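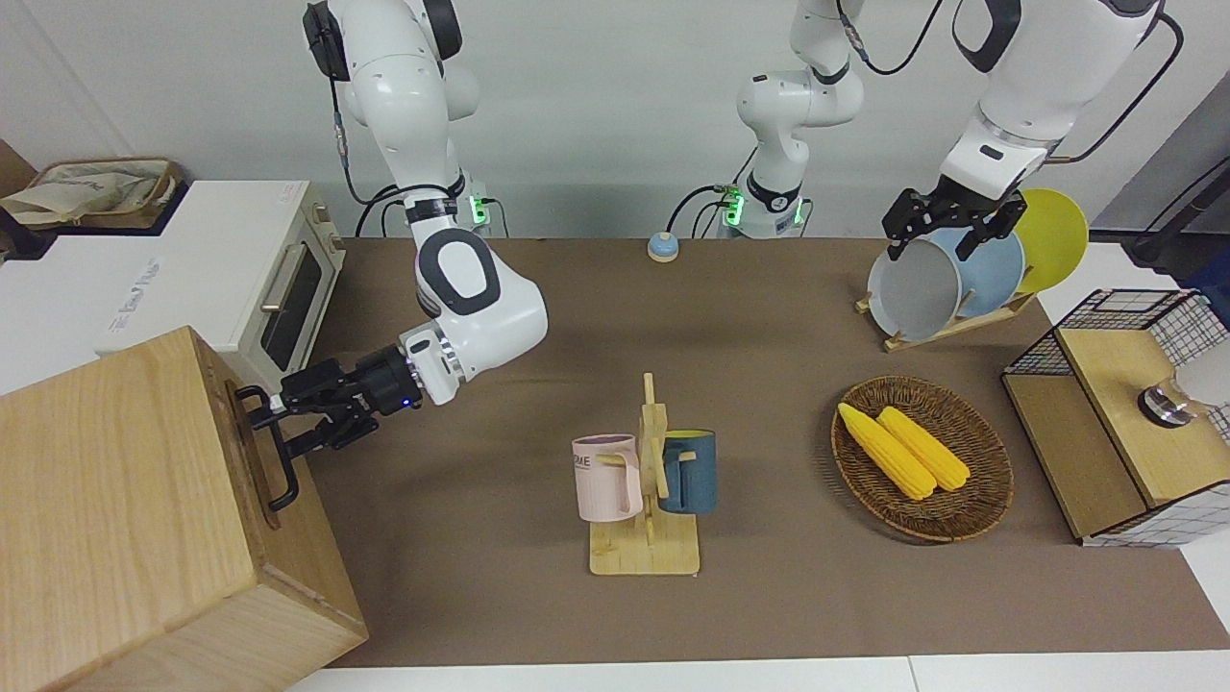
Agata Parisi writes that a kitchen drawer should be judged by what a person can reach in it with one hand, and students of household management may begin with that remark. Chapter 5 takes up small storage: the drawer, the dish rack, and the mug tree.

The chapter treats each piece according to how often it is used. Plates stored upright in a rack can be lifted one at a time – a stack must be disturbed to reach the lowest plate.

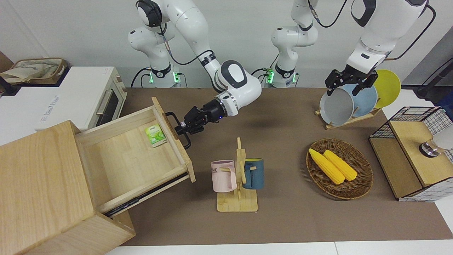
Page 24

A drawer should be opened by its handle and drawn out until the back corners are in view. Small goods, such as a single packet of tea, tend to settle there and be forgotten. Metal slides allow the drawer to travel smoothly and should be kept free of crumbs.

Terms to learn in this chapter: clearance, reach, upright storage, slide. Students should read the section on counter space before attempting the Beletti exercise on page 32.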